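A Freezer Drawer of One's Own

Manuela Leone has moved house 4 times in 21 years, and each time the first thing she plugged in was the refrigerator. "Before the lamps, before the kettle," she says, pouring me something cold before I have even found a chair. "A kitchen without a cold drink in it is a hallway."

She writes the household column for the Gustine newsletter, a modest little thing that started as a sheet of paper by the mailboxes and now goes out to 1,039 readers, many of whom write back to argue with her. The longest argument she ever had in print was over bottles. It began last February, when she wrote that she kept her drinks in a freezer drawer, lying down, and it went on well into spring.

"People were upset!" she says, laughing. "One lady sent me three pages. She had been standing her bottles in the door for 69 years, she said, and her mother before her, and who was I to come along and lay them on their sides?"

Her reasoning, when I ask for it, takes the better part of an hour and a second glass. Doors get swung open all day long, she says, and tall bottles rattle and tip when you are only after the butter. A drawer stays put. You pull it toward you, you look down, and there is everything you own, labels up if you have been careful. She likes small bottles best, the kind you can finish in one sitting, and she likes tea or anything close to it.

"I set a table near it too, always," she adds. "You need somewhere to put things down while the drawer is open. My sister-in-law in Plorton has hers clear across the room, and you should see her trotting back and forth with her arms full."
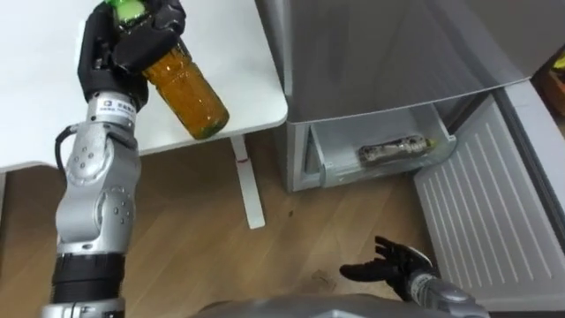
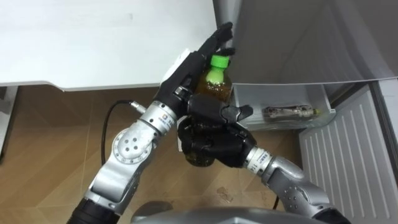
A green-capped bottle of amber-coloured drink, in both pictures.

I ask whether she worries about drinks freezing solid, and she gives me the look of a woman who has been asked this many times - mostly by mail. Of course you have to watch them, she says. She puts hers in when she starts cooking and takes them out when she calls everyone to eat, and if she is making something slow, like her beans, the bottles wait their turn on the table. She never puts in one that is filled to the very top, and she never puts in anything fizzy. That last rule came out of an afternoon at the Santoro place that she would prefer I didn't write about, though she then tells me all of it, with gestures.

What she enjoys, I think, is the small ceremony of the thing. She talks about pulling the drawer out all the way instead of rummaging through a gap, and about turning a bottle over in both hands to see how the cold is coming along. "My husband pokes one finger in and says it's ready," she says. "That's no way to treat a drink."

The letters still come. The lady with the three pages has since written twice more, and the two of them are planning to have lunch.

"She's bringing the drinks," Manuela says. "Standing up, I suppose, the whole way over on the bus."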